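# Wood finish

A wood finish is whatever you put on bare wood to keep it looking good and to stop it from soaking up every spill. I've been writing these entries for the Larkley home crafts wiki for a while now, and this is the one I get the most mail over, so I'll try to be fair to everybody (even the wax people!).

## Main types

Finishes fall into 2 big groups. Oils and waxes sink in or sit very thin, and you can patch them with a rag in an afternoon. Varnish, shellac and lacquer build up a film on top – tougher in most cases, but a pain to repair once they chip.

## Color and sheen

Reddish-brown is the shade people ask me for most, and it goes with nearly any wall color you like.
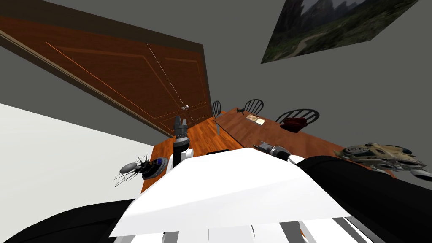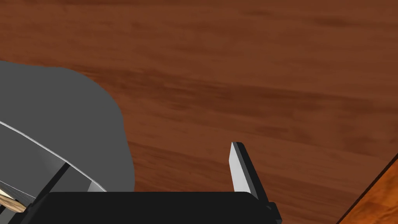

Sheen is a separate choice from color, and folks mix them up all the time. Gloss shows every scratch and fingerprint. Satin hides a lot more, and I'd pick it for any table that gets real use. Matte looks lovely on day one but can turn shiny in the spots where your elbows rest.

## Drying and care

Drying times vary like crazy. My own oil coats get 12 hours between them, and 10 if the windows are open in May. Read your can, though, as brands differ and so do basements.

For cleaning, a damp cloth and a dry one right after will do. Skip anything with ammonia in it, please!

## Local habits

In Rivthorpe, where I learned all this, the old shops rubbed on a beeswax mix they called Moges. I've collected 47 recipes for it and they disagree on almost everything except the beeswax. A few add turpentine, and one wants strong tea brushed on first – I tried that on a stool and I still like the color.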